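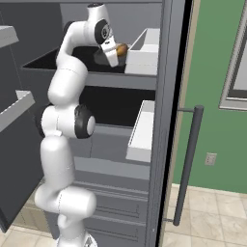
**What went wrong with the Tutura drawer routine?**

The gripper opened too early when the drawer was not fully extended, and the arm then moved down while its fingers were still close to the drawer front.

**Kediline withdraws version 7 of Tutura and asks customers to stop using it**

Kediline today announces the withdrawal of version 7 of Tutura, its control software for arms that load and unload kitchen cabinets and drawers. Customers who have installed this version are asked to return to the previous one before the next working shift.

The fault was found in December at Hermans, a catering supplier which uses Tutura to put vegetables and bread into storage drawers. A drawer stopped before the end of its travel. The software did not notice this and continued with the normal sequence. The arm pressed on the drawer front until the force limit stopped it. One drawer runner was bent and the gripper fingers had to be replaced. No person was injured.

Kediline then repeated the task in simulation, with a white arm, a grey cabinet and a small brown object to be handled at the open upper drawer. In 505 simulated runs with different drawer positions, the same error appeared in 48. The company found that version 7 reads the drawer position only one time, at the beginning of the movement. Earlier versions read it again before the gripper opens.

"Our tests before the release used drawers that always opened completely. This was a mistake in our test plan and we are sorry for the trouble it has caused to Hermans," said Wing-sze Siu, head of product safety at Kediline. "The force limit is the last protection. It should not be needed in normal work."

A corrected version is now being tested together with Vinduso, which makes the force sensors for the system. It will be released after both companies have signed the test report. Until then, customers should:

- go back to the previous version of Tutura
- keep the arm speed at 70 per cent or lower when a drawer is open
- keep hands out of the cabinet while the arm has power
- inspect the drawer runners and gripper fingers for damage

Customers who cannot change the version themselves should switch off the arm and contact the Kediline service desk, which will make the change remotely without charge.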